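Talking to the front desk at Arnico

2019-05-03

So I finally met the robot at my physio's. If you've been reading for a while you'll know I've had a dodgy shoulder since I fell off the back step last September, and that I spend far too much of my life in the waiting room at Arnico, reading old magazines about caravans. Well, they've put in a companion robot. It's called Wulik, it comes up to my ribs, and it asked me how I'd slept.

I told it I'd slept badly. It tilted its head and said it was sorry to hear that, and did I want to talk about it or would I like some music? I picked the music, mostly because there was a man across from me with his knee in a brace and I didn't feel like going through my night in front of him. It played something with a lot of flute.

My sister thinks the whole thing is ghastly. She works in aged care and they had a trial of a different one at her place, a little round thing called Zoltska that rolled up to people at morning tea and told them jokes. Some of the residents loved it. One lady used to save it a biscuit. But my sister's feeling is that every dollar spent on a joke-telling robot is a dollar that could have gone on another pair of hands for the night shift, and she gets quite cross if you bring it up at dinner (I brought it up at dinner).

I see her point, I really do. I've sat with Mum in hospital at two in the morning pressing the buzzer and waiting, and a robot with a nice voice wouldn't have got her to the toilet. On the other hand, Mum would have talked to it. She talked to the radio! She used to tell off the fellow who read the weather.

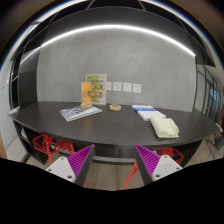
Ruth Holroyd

Anyway, back to Wulik. What surprised me was the second visit, when it knew my name and asked about the shoulder. I'd ticked something on the form, apparently, and I'd forgotten all about it. The receptionist showed me the sheet again and it's all there in normal-sized print, so I can't complain: it keeps your first name, what you're in for and what you said you liked. You can have it wiped if you ask at the desk. I thought about it and left it in. I did ask for less flute.

The practice has 50 people through on a busy day, and my physio, Chang, reckons most of them say at least hello to it. Kids go straight for the hands, which don't do much apart from wave. Chang was a bit of a sceptic when it arrived and I'd say is now a fond sceptic. The thing is meant to notice if you're upset from your voice and your face, and it's a mixed bag at that. It asked me if I was feeling sad when I was squinting at my phone without my glasses. It asked a bloke with hay fever the same thing, and he laughed so much it then told him he seemed happy, so I suppose it got there in the end.

The bit I keep chewing over is whether it matters that there's no one home. When it says it's sorry I slept badly, it isn't sorry. But the girl at the chemist says "aw, you poor thing" to everyone in the queue and I don't lie awake wondering if she means it. It's just a kindness that oils the day along. I think I'm fine with that from a machine in a waiting room for ten minutes. I don't think I'd be fine with it if I lived alone and it was the only voice I heard all week, and that seems to be what the people selling them have in mind.

I looked up the price of the small home version, out of nosiness. It's $2,000, and then there's a monthly fee on top so it can keep having conversations with you, and I've got a telephone and a very chatty neighbour for less than that. My grandson is 8 and he's already offered to come and be my robot for five dollars an hour. He does a good voice.

I've got another appointment next week and I've been told to keep up the exercises with the stretchy band, which I've mostly been doing while the kettle boils. Wulik is supposed to be getting a quiz, so I'll report back on that. If any of you have one of these at your doctor's or at your mum's place, tell me in the comments what it's like, and whether it has ever guessed your mood properly. My sister will be reading them too, so be nice.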